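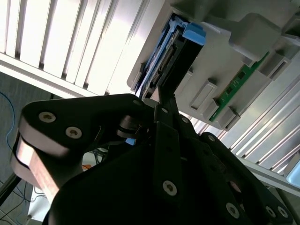
Figure 5.1 A hard drive with a blue latch handle, partway into a light grey drive enclosure.

Chapter 5
Drives You Can Swap

Pull open a desktop computer from a couple of decades ago and you'll find the hard drive bolted into a metal cage, often with screws on both sides and a cable that never quite wants to let go. Changing it meant shutting everything down, finding the right screwdriver and hoping you didn't drop a screw onto the motherboard. Now think about a storage room with 114 drives in it. Drives wear out, and in a room that size one of them is always next!

The drive bay is the answer to that problem, and it's one of the loveliest bits of everyday engineering in this book. The drive rides in or on a carrier, the carrier slides into a slot, and a latch handle holds it there. Many latches do a second job as well: as the handle closes, it works as a lever and pushes the connectors together with far more force than your fingertip supplies. You met levers in Chapter 2, and here they are again, hard at work in a very small space.

We'll follow one enclosure through the whole chapter. The Skorkach has 24 bays, and it belongs to the Palley map library, which keeps its scanned charts on it. In February the library replaced its oldest drives, and the work log from that job (page 518, in the appendix) is well worth reading before you start. Look closely at the order of the steps -- it matters more than you might expect.

By the end of this chapter you should be able to:

name the main parts of a drive bay and its carrier
explain how a latch handle multiplies force
tell a hot-swap bay from one that needs the power off
seat and remove a practice drive without straining the connector

Before you read on
Find something at home or school that slides in and locks: a battery pack, a dishwasher basket, a printer tray. Work the catch slowly a few times. Where does it pivot? What do you feel just before it clicks? Sketch it in your workbook and keep the sketch handy -- you'll need it in Section 5.1, where we take the latch apart.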